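Bradholm Update: Teaching by hand

The Bradholm group has moved most of its teaching work off the remote-control station and onto hand-held grippers. The change started in March and covers the pick-and-place tasks first. Drawer and door tasks stay on remote control for now.

With remote control, the operator sits at the station in Auer and drives the arm through each motion while watching a screen. The data is clean, but it is slow to collect, and people tend to pause before every grasp. Those pauses end up in the training set, and the arm learns to pause too. With a hand-held gripper the person does the task directly, one gripper in each hand, and the camera on the tool records what the fingers are facing. There is no arm in the room during teaching. The learned policy is moved to the arm afterward.

The total for the current set stands at 1,935 demonstrations. Each one is a single attempt from start to finish, including the bad ones, which are tagged and kept in a separate folder. A fumbled grasp that the person recovers from is worth keeping in the main set. A fumbled grasp that ends the attempt goes in the other one.

The round-object set is the one most people have asked about. Round items are a fair test of finger placement because a grip that is too high or too low lets them roll. The set mixes sizes and keeps the colors close together, so the policy can't get by on color alone.
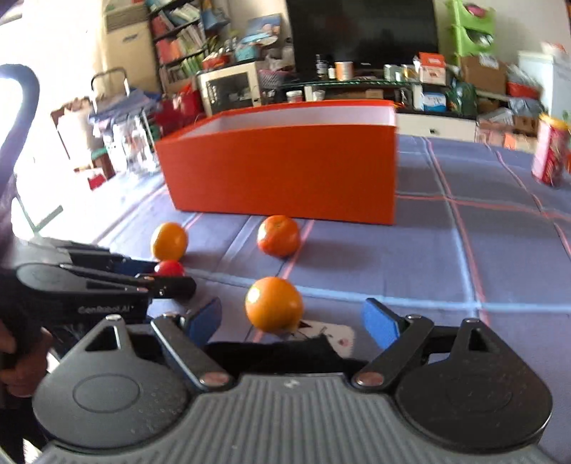
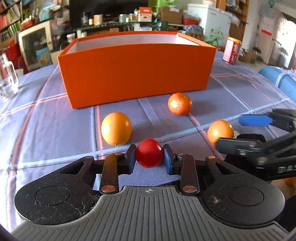
Two-handed work, with small round items and an open jaw or a closed one depending on the moment.

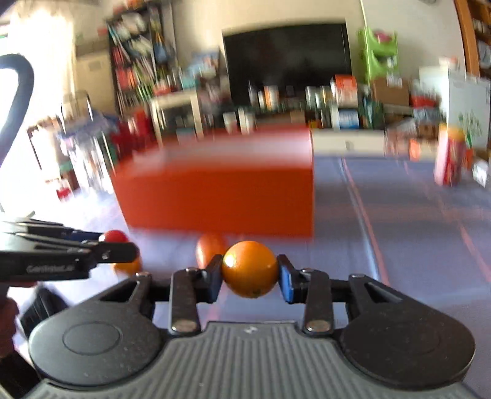
Clandthorpe wrote in to ask whether hand-held teaching loses too much, given that a person's wrist can do things the arm can't. The note went on to say that on their own bench they had thrown out a large share of hand-held demonstrations for that reason, and that remote control at least never records a motion the arm is unable to make. They would like to see both methods compared on the same task before they switch anything over.

It is a reasonable point. Every demonstration is now checked against the arm's joint limits before it goes into training, and any that fail are set aside. The most common failure is a sharp roll of the wrist at the moment of release. After the first 18 sessions we added a short practice period for new demonstrators, and we ask them to keep their elbows out and their turns slow. That has helped more than any change to the software.

The comparison Clandthorpe asked for is planned. It will use one task, taught both ways by the same 7 people, with half of them starting on remote control and half (plus the odd one) starting on the hand-held tools. Results will be given as success on the arm, and the hours spent collecting will be listed next to them.

Some practical notes for anyone booking time at the Dillness room:

Charge both grippers before you begin. A session with one dead tool can't be used.

Run the calibration at the start and again after any break. It takes 3 minutes.

Change the layout between attempts. If the items go back to the same spots every time, the policy learns the spots.

Close the jaws fully once at the end of each attempt so the software can find the cut point.

Session sheets go in the shared folder under the task name. Please fill in the notes column even if the session went well, and put down which hand did the grasping.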